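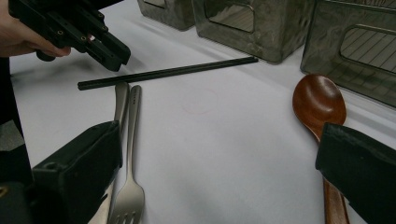 Cutlery table, Ornham bench: chopstick, fork, wooden spoon, containers at the back.

November 30, 2024

A long entry, so put the kettle on. I promised Ruoxi Hou I would write up where I think we've got to with the cutlery chore before the winter break, and I've been putting it off because the answer changes depending on which utensil I'm cross with. The question Lokwood keep asking us is a fair one and quite simple: if you had a machine in a canteen kitchen or a family home, could it sort the clean cutlery and put it away without someone standing over it? We told them in February that we'd have an opinion by the end of the year, and this is me trying to form one.

Forks first, as I'm fond of them. A fork lying on its own is very nearly a solved thing for us. The handle is wide enough to find and the head gives the planner a clear idea of which way round it is. Put a second handle next to it and the trouble starts, especially if the two are nearly parallel. On the Chauhan run we did 400 picks, all metal cutlery, and 151 of them needed a person to step in. I went back through my scribbles and most of those were pairs, with the fingers closing on both handles or nudging one along while reaching for the other. I still think a small sideways push before the grasp would help. Ruoxi thinks it would only make more mess, and we've agreed to try it her way first.

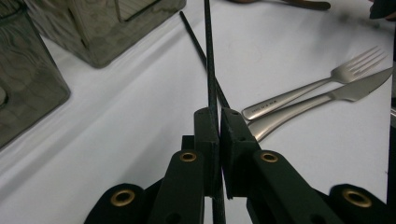 The trouble with thin things is that our grasp scoring was tuned on fat ones. It likes a good broad contact patch, and it marks down anything that doesn't fill the fingers, so a perfectly sensible pinch gets thrown out before it has had a chance. A long black rod running down the narrow gap between two blocky finger pads is just the sort of contact it scores badly, and a second rod slanting in towards the first makes the sums worse again. I've left a note in the Telora branch to drop the width term altogether for anything chopstick-shaped. It's a crude fix, but I'd like to see what happens.

A person does all this with no thought whatever, of course. My mother can empty a drainer while on the phone and telling me off at the same time – I timed her once and was rather humbled.

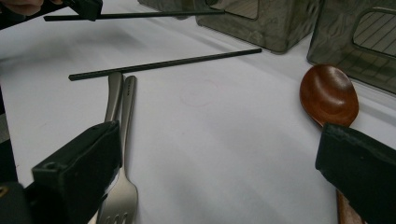 One chopstick up, one still on the cloth.

Putting down is the half we've neglected. We have 1053 logged attempts on the shared drive and by far the greater part stop at the lift, as though the job were done once the thing is in the air. In a kitchen it's hardly begun. The utensil has to go to the right place, facing the right way, and be let go of gently enough that it stays there. I'd like the next batch scored on the whole trip, start to finish, even if the numbers look dreadful for a while.

Wooden spoons are a pleasure by comparison, though the glossy ones upset the depth readings around the bowl. Go for the handle.
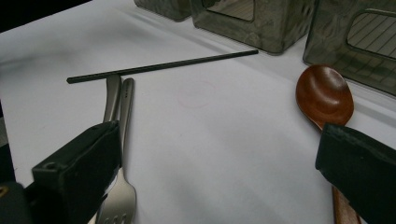
Can a machine put the cutlery away by itself yet?
Mixed cutlery on an open table, slowly and with help on the awkward pairs. A full drainer in somebody's kitchen is still beyond what we have.

I'd put us at up to 7 utensils in a row on a good day before somebody has to reach in. Lokwood will want that figure higher and so do I.

To do when we're back: width term off in Telora, Ruoxi's version of the pair grasp, rewrite the scoring sheet so it includes the put-down. Also find out who has the long ruler.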